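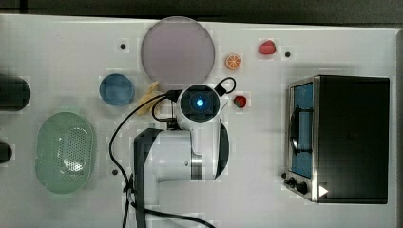

Plate, colander, toy fruit and toaster oven on the white table.

Playroom > Projects > Play Kitchens

How to Set Up a Play Kitchen on a Regular Table

By Igor Koubek
May
Last updated: Wednesday

A play kitchen from the Jurovholm catalog costs 366 dollars, arrives flat, and takes up the corner where you used to keep a chair. We owned one for a while. The kids cooked on top of it, next to it, and on the floor in front of it, and kept shoes in the oven. When it went to my sister's house I put the good parts on a plain white table, and the restaurant business picked up immediately.

You need one table, one big appliance, one plate, something with holes in it, and food.

Step 1. Clear the table and wipe it down

Take everything off, including the mail. White shows every crumb, so wipe it twice. If your tabletop has screw holes, leave them alone or put a dab of filler in them. Mine has a few and I keep meaning to do something about it. Small children will try to feed them.

Step 2. Place the appliance first

The toaster oven is the heaviest thing on the table, so it gets its spot before anything else does. I put ours on the right side with the door facing in toward the middle, which leaves the cook working across the table instead of around the end of it.

If you use a real oven, as I do, it has to be retired. Cut the plug off. Don't tape it, don't tuck it behind something, cut it off, and check that the glass isn't chipped and the racks don't have sharp ends. An old one from a thrift store is fine once you've spent an evening on the inside with baking soda. Black knobs and a handle that really pulls are worth more to a four-year-old than any number of painted-on burners.

Give it a shove afterward. If it slides, put rubber pads under the feet. I used the Skoter ones, which come 25 to a pack, so I now have pads under everything I own.

Step 3. Put the plate where the food ends up

One big plate, top center. Ours is a sort of pinkish lavender and larger than it needs to be, and that's the right size. A small plate means the food goes over the side and you are the one who picks it up. A matching set is a nice idea if you enjoy matching sets. With four plates out, each one gets a single strawberry and then there's a dispute.

Step 4. Add the colander and a small dish

The colander goes on the left, opposite the oven. I like an oval one because it fits along the side of a table better. Pale green, in our case, because it was on sale. This is the sink. Everything gets washed, often for longer than it gets cooked.

The small blue dish sits in between, to the left of center. It has been a soup, a tip jar and a bath.

Step 5. Put out less food than you think

This was my big mistake the first time. I bought the Melnyk market set, which claims to be a full grocery and probably is, and tipped the whole thing onto the table. It looked like a truck had gone over. They played for seven minutes.

Now I put out a banana, an orange slice and a couple of strawberries and keep the rest in a bin. Skip anything small enough to swallow if you have a toddler around. I set the fruit close to the plate so it's easy to reach — the oven side works well for us, with most of it just to the right.

Swap the fruit when they lose interest. Mine will cook the same banana for a week.

Step 6. Leave some bare table

Resist the urge to fill the gaps. I had a Trilanent spice rack picked out and everything. But a cook needs somewhere to put a thing down, and so does the customer, who is you, and who will be served a hot strawberry at six in the morning.

Cleanup

Fruit goes in the colander, colander goes on the plate, dish goes on top if it'll balance. The oven stays where it is. Check inside it for shoes.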